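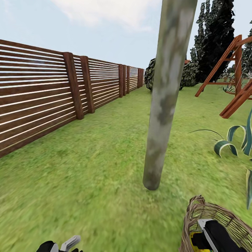

By the Juron Course Team, Garden Science Group
Reading time: 6 minutes

Chapter 7
Wind and Shelter in the Small Garden

Start with the wind. Most beginners start with soil, and soil matters, but you can change soil with a spade and a few barrows of compost. Wind you have to live with. It dries leaves, snaps stems, chills the ground in spring and keeps bees at home. A bed that gets all the sun it could want may still do badly if it sits in a draught.

Key words for this chapter: exposure, windbreak, permeability, turbulence, lee side, rain shadow. Learn them now, they come up again in chapters 8 and 11.

What wind does to a plant

Leaves lose water through tiny pores called stomata. In still air a thin damp layer sits close to the leaf and slows the loss. Moving air strips that layer off. The plant then loses water faster, and if the roots can't keep up the pores close. Closed pores, less carbon dioxide coming in, less growth. Brown edges on young beech or maple leaves are often put down to frost. Quite often it's wind.

Then the mechanical side. Stems that are pushed about grow shorter and thicker. Not always a bad thing. Tomato growers brush thier seedlings by hand to get the same effect. But roots that rock in the planting hole never knit into the soil properly, and a shrub with a gap round its collar in March has been rocking all winter. Firm it in with your heel. Check again after the next blow.

Cold is the third part. Wind does not lower the temperature of a dry stone, but it carries warmth away from soil and damp leaves, and a sheltered border can be ready to sow well before an open one in the same street.

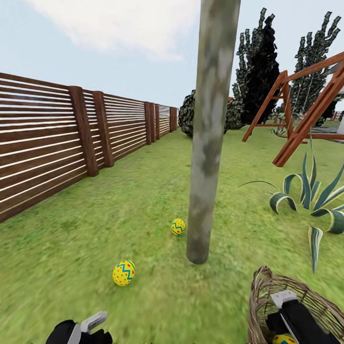

Shelter works by slowing air, and the amount it slows depends on how much of the barrier is gap. We call this permeability. A solid wall has none. Air piles up against it, goes over the top and drops down the other side in rolling eddies, so the plants that were meant to be safe get battered from above. A boundary like the long one on the left, horizontal brown slats with narrow gaps and light coming through, lets a little air pass. That little bit matters. It fills the space behind and keeps the eddies weaker. Narrow gaps are on the mean side though. For the best shelter a barrier wants to be close to half open, which most householders won't accept, as the neighbours can see in. So: a compromise between wind and privacy. Most fences are one.

How far does shelter reach? Think in heights. A good permeable windbreak gives useful protection to a distance of ten times its own height on the lee side, with the best of it in the first half. Length counts too. Air slips round the ends of a short screen and speeds up as it goes, so a short panel in an open field can leave its corners worse off than before. Gaps between buildings do the same. Anyone who has carried a bin lid down a side passage in January knows the effect.

Case study: the walled plot at Prothero

The kitchen garden at Prothero was walled on all four sides in 1861. Good brick, south-facing slope, everything the books of the time asked for. The pears on the walls did well. The middle did not. Gardeners kept losing beans there in June gales and blamed the variety. When the plot was taken on for teaching, rows of hazel hurdle were set across the middle and the beans stood up. The wall had been sending the wind over and down onto them. Yearly rainfall on the plot is 700 mm measured in the open centre. The gauge at the foot of the west wall reads 435 mm. Same sky, same year. The strip close to a wall on the windy side's lee is in a rain shadow, and needs watering even in wet weather. Remember that figure when you plant a climber.

Before you go on, think about your own garden or one you pass each day. Which side does the weather come from? Where do the leaves collect in autumn? Leaves drop where the air slows down, so a heap of them is a free wind map.

Seeing wind

Air is invisible, so we borrow things it moves. Ribbon on canes is the cheapest. Tie 30 cm strips at knee height and at head height, look at them morning and evening, write down wich way they point and how hard they pull. Light toys and balls left out will show the same thing in a crude way, by where they fetch up. Activity 7.1 uses both.
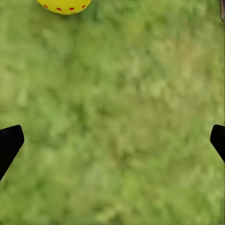

Fig. 7.3 Yellow ball with red dots.

Keep the record going for a month at least. One gusty afternoon proves very little.

Living shelter

Hedges beat fences on permeability and lose on patience. Hawthorn, hornbeam, field maple. Plant small, at 30 to 45 cm high, and they will overtake taller stock that has had its roots cut. Trim so the base is wider than the top or it will go thin at the bottom, just where you need it.
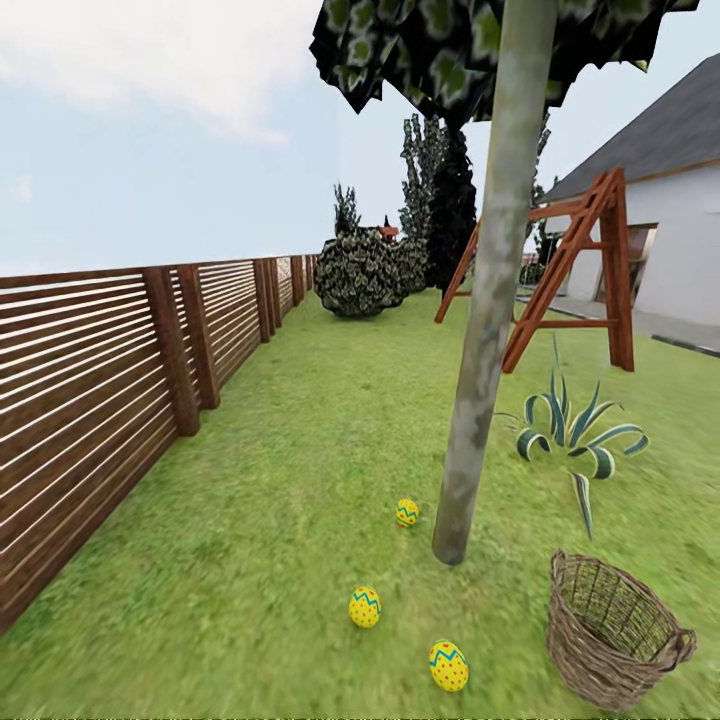
Trees are another matter. The crown slows wind high up, and down at bed level there may be nothing in the way at all. Look at the tall pale trunk standing in the lawn, with one of the yellow eggs just left of its base: at that height there is only a trunk, and air goes round it on both sides. An underplanting of shrubs would close the hole. The distant row of dark trees is the more useful model, many stems together and not one standing alone.

Distance from the house is covered in 7.4, roots and drains in 7.5. Have a tape measure, four canes and some ribbon ready for the next section.

Contact us | © Juron, all rights reserved | Back to top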